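Help wanted: packing table and props person, Nurnik (part-time, starting as soon as we find you)

Posted 7 September 2019

Hi! I'm Ermira Đorđević and I run Nurnik, a small business that puts together boxes of everyday household things for people moving into a new place. You know that first night when you've got the keys and a mattress and not one thing to eat off of? Our boxes are for that night. A plate, a box of tissues, dish soap, a can opener, that kind of stuff. I started it in my sister's garage in Boltley and we moved into a proper room on Krasniqi Street in June, and I'm still a little giddy about having a door that locks.

I'm looking for one more person to work the table with us. If you like handling ordinary objects and you have opinions about which way a tissue box should face, please keep reading.

The work goes like this. Somebody sends in an order, I print the list, and you lay everything on it out on the table before any of it goes near a carton. I'm a big believer in laying out first (I once sent a family in Weltley two can openers and no plates, and I still think about it). You look at each thing as you set it down - chips in the rim of a plate, crushed corners on a box, a label that's peeling. Anything you wouldn't want to unwrap yourself goes back on the shelf for returns.
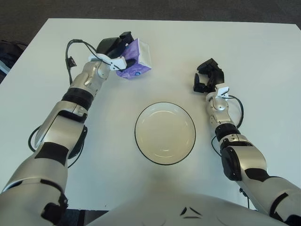 After that comes wrapping, and I'll teach you how I like it done. Plates get paper on both sides and stand on edge in the carton. Tissue boxes are light and squashy, so they go on top or get tucked into a gap, and please don't use them as padding, people really do want to use the tissues. Then the list goes in, initialed by you, and the carton gets taped and moved to the pickup shelf by the door.

The other half of the job is trying out new combinations. Every so often I want to change what's in a box, and before I order a whole bunch of something I like to see the pieces next to each other. Does the plate look cheap beside the other things? Does the packaging clash so badly it looks like a yard sale? I change my mind a lot at this stage and I'd love to have somebody around who'll argue with me. We went through six different plates this spring and I'm very happy with where we ended up, which is plain white with a thin black rim.
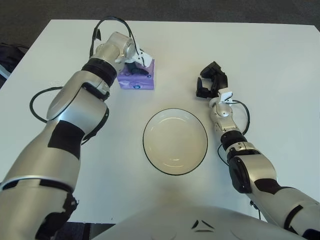
White plate with the thin black rim, and tissues in the light purple box.

Some practical things. The job is three shifts a week, and you can pick mornings or afternoons as long as you're consistent about it. Pay is $480 a week before taxes, and I pay every week. You'll be on your feet for a good part of the shift, and you'll need to be able to lift a full carton from the table to the shelf. They aren't terribly heavy but you'll do it over and over, so I'd rather say it now. The entrance is at street level with no steps. Parking out front is free but it fills up early, and the bus from Weltley stops at the corner.

You don't need experience. I've hired people from restaurants, from a fabric store, and one straight out of school, and they all did fine. I do need you to be careful with your hands and to show up when you said you would. Reading a list top to bottom without skipping is a real skill and I will ask you to do it at the interview! If you've worked in a stockroom or dressed a shop window, mention it, I'd love to hear about that.

You'd be working with me and two other packers. We play the radio and take turns choosing the station. Lunch is thirty minutes, paid, and there's a fridge and a microwave.

To apply, send me a short email with your name, which shifts would suit you, and a few lines on what you'd put in a first-night box for a friend and why. No cover letter please, and a resume is fine but optional. You can also drop a note through the door on Krasniqi Street if email isn't your thing. I answer everybody, though it may take me a few days when orders are busy.

Interviews last an hour and you'll be paid for that hour. We'll talk a bit, then pack a box together. Wear comfortable shoes.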